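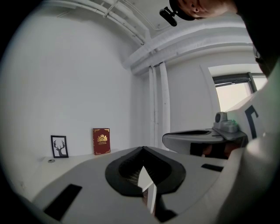 The pipes stay up, the blind stays up, and I'm still not sold

09/09/2020

I've now spent most of a summer being told that exposed pipes are a feature. The man from Kellent said it when he came to measure. The paint store said it. My sister-in-law said it over the phone, and she hasn't even been in the room. So I gave in and left them, white across the ceiling, held up with their little brackets, and I have been looking at them ever since and waiting to feel something.

Mostly what I feel is that there are pipes on my ceiling.

For anyone who hasn't been following along, we moved to the Drorport place in the spring and I've been trying to turn the back room into somewhere a person could work all day without getting a headache. The heating was redone by the last owners, who ran everything overhead. Boxing it in was my first plan. Rekik, the firm that does half the ceilings on our street, quoted me $700 for a drywall box along one side, and that was before paint. I asked what would happen if a joint needed looking at later and got a long answer that came down to "we'd cut a hole."

That killed the box for me. I don't trust any finish that begins with hiding the part most likely to need fixing.

Painting them

The advice you'll read everywhere is that if you paint the pipes the same color as the ceiling, they disappear. I'd like to meet the people who write this. A pipe is round and it throws a shadow, and the shadow is gray whatever color you put on the pipe. Ours run across at a diagonal when you look up from the window side, so the eye goes right along them. White is better than bare metal would have been, I'll give them that much. It's quieter. But they haven't gone anywhere.

If you're going to do it anyway, a few things I'd pass on. Get a paint meant for warm metal and read the back of the can, where the temperature is, and ignore the front, where the adjectives are. Sand lightly and wipe down twice. Do the side nearest the ceiling first, while your arms still work. And paint the brackets too, even though it's fiddly and you'll swear at them. I left two of mine for "later" and it bugged me so much that I got the ladder back out the same evening.

I also bought a special curved radiator brush, from Durán, on the strength of a video. It's a brush on a bent stick. A cheap little foam roller did a better job on the long runs and I used an old sash brush for everything else. The Durán brush is in the drawer with the other things I bought because of videos.

The blind

Now the window, which is the only reason I picked this room. It sits in a deep white opening with a dark frame, and the depth does more for the light than anything I've paid for. The sides go in at an angle and the daylight bounces off them before it gets to you. I wish I could take credit. Somebody who built this house a long time ago knew what they were doing.

What I can take credit for is the blind, which cost $116 and spends its life rolled up.

I was sold on "light control." The idea is that you lower it by small amounts through the day as the sun moves, and you get soft, even light with no glare. Maybe that works if the sun comes in hard. What I get in here, most days, is pale and a bit washed out to start with, and the minute the blind comes down halfway the room goes flat and I turn on a lamp. At that point I've paid for a blind and I'm paying for the lamp.

I kept it for a few reasons and I'm not sure any of them are good. It's already up. Taking it down leaves screw holes. And there were a couple of late afternoons in August when I was glad of it, though a cap with a brim would have done the same.

If you're shopping for one, check how thick the roll is when it's all the way up, before you check anything else. The catalogs always show them lowered, and then you find out how much of the top of your window you gave away. Mine is a tidy enough roll along the top of the frame, but I got lucky there. I never measured it.

Dark frame or white frame?

This has been the big argument. Mi-kyung Ham, who lives two doors down and has strong opinions about trim, thinks I should paint the window frame white to match the opening around it. Her theory is that the dark frame "cuts up" the light. She has a point about how it looks, maybe. I don't buy the part about the light. The frame takes up the same amount of glass whatever color it is.

I like having one dark line in there. With a white wall, white pipes and white around the window, you need something to tell you where the edges are, or it starts to feel like the inside of a refrigerator. She came over with a piece of white poster board and held it up against the frame for me, and I said it looked nice, and it did, and I'm leaving it dark.

Would I do it again

The ceiling, yes, if only because the other choice was $700 and a hole waiting to happen. I'd skip the special brush. I'd live with the window for a whole year before putting anything on it, which is what my mother told me to do in the first place and which I dismissed as the kind of thing people say when they don't want to go shopping with you.

I still want to know whether the paint yellows once the heat has been on for a couple of months. The can says it won't. The can also said one coat, and I did three. I've painted a scrap of the same pipe and put it in a closet, so come spring I'll have something to hold up next to the ceiling, and I'll post whatever I find.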